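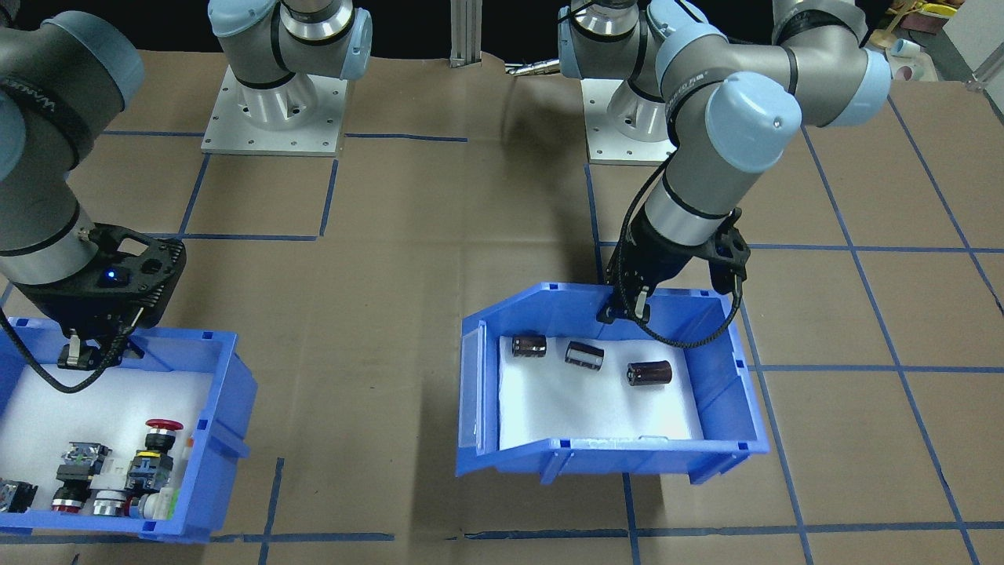
Lists > Briltum Pop and Dance List > Archive > October 2023

Search this list Advanced Go

Filed under: Singles, B-sides and mixes

From: Sheyla Cáceres
To: Briltum Pop and Dance List
Subject: Re: Which version of "Obi" are we all talking about?

Genalyn Dumlao wrote:

> I've been following the thread on Petavwood and I think people are
> arguing about different records. When I was at school there was a
> dance that went with "Obi". You did the elbows, then you turned
> round on the long drum bit, then you clapped on the "hey". I got
> hold of the single last month to play at my niece's eighteenth
> and there is no long drum bit. It goes straight from the second
> chorus into the whistling. Everyone over a certain age turned
> round and then stood there with nothing to do.
>
> Consuelo says her copy has the drums but fades out before the
> whistling. Édgar says his has both and the "hey" is missing.
> Can somebody who knows please list what came out? I would also
> like to know whether the one on the Urnley Summer compilation is
> the proper one, as that's the only one I can find for sale at a
> sensible price.
>
> Also, was there ever a video? I have a memory of one on a bus but
> I may be mixing it up with something else.
>
> Genalyn

Genalyn, I have most of them here, so I sat down last night with the headphones and went through the lot. I'm only going on what I own or have heard myself, so if anyone has a pressing that doesn't match, please say so and give us whatever is scratched into the run-out.

1. The first single. Plain white sleeve with the Petavwood name stamped on it in green, though the stamp is often so faint that sellers list it as a blank sleeve. It has the drums after the second chorus, then the whistling, and the "hey" comes in on the last beat before the whistling starts. As far as I'm concerned this is the one the dance was made up to. The pressing was 885 copies, according to the sheet the label sent out to shops, and a lot of those went to clubs and mobile discos along the coast. That would explain why people remember it so well from parties and so few of them have ever owned it.

2. The second single. This is the one with the cartoon parrot on the front, and I would guess it's the one you bought. When it started getting radio play the label cut the drums to bring the length down. You can hear the join if you listen for it. The cymbal at the end of the chorus stops dead and the whistling comes in slightly too early. This version got to 61 in the chart and went no further. It's by far the commonest, and the reason it turns up in every box at every car boot sale is that the shops were left with them.

3. The twelve-inch. Everything is on it, including a verse nobody sings because it isn't on anything else. The drums go on for a very long time. If you try to do the dance to it you will be turning round for most of a minute. The "hey" is there but it's been put through an echo, so it doesn't land where your hands expect it. Some people like this one best. I find it hard going, but the bass sounds much better than on either of the small ones.

4. The B-side of "Carry Me Up the Stairs". That was the follow-up single, and it has "Obi (Party Version)" on the back. This must be Édgar's. It has both the drums and the whistling and there is no "hey", because it was sung again from scratch with a different backing singer after the first one left. The lead vocal is also different. He holds the last word of each chorus line, where on the first single he snaps it off. Once you've noticed it you can tell within a few seconds which you've got.

5. The Urnley Summer compilation. I'm sorry to say this isn't the proper one either. It uses the drums from the first single but fades during them, so you lose the whistling and the whole of the last chorus. I assume that was done to fit more songs on the side. Consuelo, I think this is where yours comes from, even if you have it as a separate track now. Is it on a tape or a disc that somebody made up for you? The tape and the record of Urnley Summer fade at the same point. I've never seen it on CD.

So for the niece's party you want number one, or failing that number four with somebody willing to shout "hey" from behind the decks. I have heard this done and it works well enough.

On price: I paid 45 pounds for my copy of the first single, which I thought was too much at the time and still do. It has a mark across the intro and jumps if the needle is at all worn. Lizeth Giraldo got hers for very little in a mixed lot with 23 other singles, most of them Christmas records, so they do turn up. Look for the green stamp, and if the seller's photo is too dark to show it, ask for the length printed on the label. The first single is the only seven-inch where the label gives a length at all.

On the speed question that came up a while back: the twelve-inch plays at 45, the same as the small ones, even though the label says 33. That's a misprint on every copy I've come across. If you've got one that sounds like a man singing from the bottom of a well, try the other speed before you send it back.

Now the video. There was one, and you're right about the bus. I saw it twice, both times on a Saturday-morning sort of children's programme, the kind with phone-ins and slime. The group are on the top deck of an open bus going along the front at Briltum, and the passengers do the elbows. They don't do the turn, and I suppose that's for safety reasons. It was made for the second single, so the drums aren't in it anyway. I have never found a copy. My brother taped a lot of television at the time and I've been through what's left of his tapes without any luck. If anyone has the programme with the bus on it, even a bad copy, I would be glad to pay the postage.

There's another thing I'd like to clear up. Somebody said earlier in the thread that the dance came from the video. I don't think that can be right, because we were doing it at the Urnley Pavilion when all anyone had was the white sleeve. The story I was always told is that the DJ there made up the elbows to get people off the edge of the floor and the turn was added by whoever was in that night. I can't prove it. I can say that the instructions printed on the back of the parrot sleeve get it wrong. They tell you to clap first and do the elbows afterwards, and if you try that you end up a beat behind for the rest of the song.

For anyone who never learned it, this is how we did it:

Verse: step side to side, arms loose.
Chorus: elbows out and in, left then right, four times.
Drums: turn round slowly on the spot, one full turn, hands on hips.
"Hey": clap once above the head.
Whistling: back to side to side, and whistle if you can.
Last chorus: elbows again, getting faster, then stop when he stops.

Some people put a jump in before the clap. That came later and I believe it was a Briltum thing. We never did it at Urnley and I still don't.

As for whether it's any good as a song, which was how this thread began, I think Édgar was a bit hard on it. The words are nonsense and the keyboard sounds like a doorbell. But the tune goes up where you expect it to come down, and that's why it sticks. My husband can't stand it and was humming it in the kitchen this morning after hearing it through my headphones from the other side of the room. My daughter had never heard it before and had the elbows by the second chorus. I wouldn't want it on all day, and I say that having worked in a shop that summer where the manager had it on all day.

I can make a note of the run-out markings for all of mine and post it, if that's any use. I haven't got the Dutch pressing that Lizeth mentioned and I don't know which mix it has. Lizeth, could you play yours and tell us whether the cymbal stops dead after the second chorus? If it does, it's the same as the parrot one.

Genalyn, if you've another party coming up, write to me off the list. You're welcome to borrow the first single so long as it goes nowhere near a worn needle.

Sheyla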